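Setting up the wrist view on a simulated parallel-jaw cell
Posted 8/25/20 by Manouchehr Zarei

These steps cover the Mastum wrist camera in a Mulodel cell file. Do them before any grasp tuning. Load the cell, home the arm and jog to the stone block at low speed. Stop with the jaws fully open and the near edge of the block between the fingers. Save the pose as station 5. 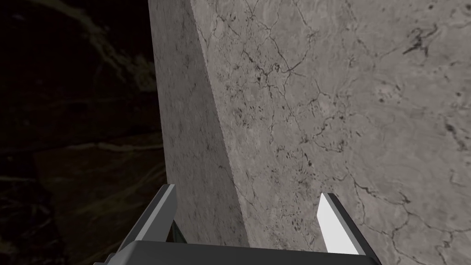

Wrist view at the block, fingers spread.

Check that both fingers and the top of the palm are in view. If only one finger shows, the camera mount is rotated; correct the mount offset in the cell file, never the joint zero. Set the near clip plane to 13 mm and reload.

Next, close on the dowel. Step the jaw command down until both contact flags are set, then hold for 34 steps. Look along the line where finger meets wood. A ragged patch there can be a texture seam or clipping, and the two need different fixes. Change the clip plane by 1 mm: a seam stays put, clipping moves.

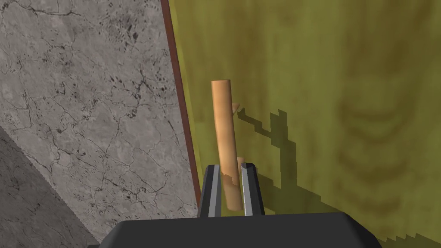
Nadiia Chornovol wrote in to add that the shadow map should be raised before anyone judges contact by eye. On her Negussie build the stair-stepping went away at the next setting up, with no change to the contact flags.

I leave shadows coarse during setup and raise them at the end — the reload is slow on my machine.

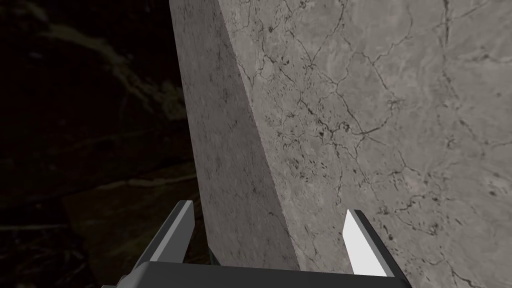
Finger offset is the last item. Open the jaws, return to station 5 and compare the left and right travel values in the log. Use a corner as the visual reference; with the block's vertical edge falling roughly midway between the fingers, a gross offset is easy to spot. The bright inner face of the right finger is the better one to sight from. Enter the correction as finger_bias, save, and rerun check 327.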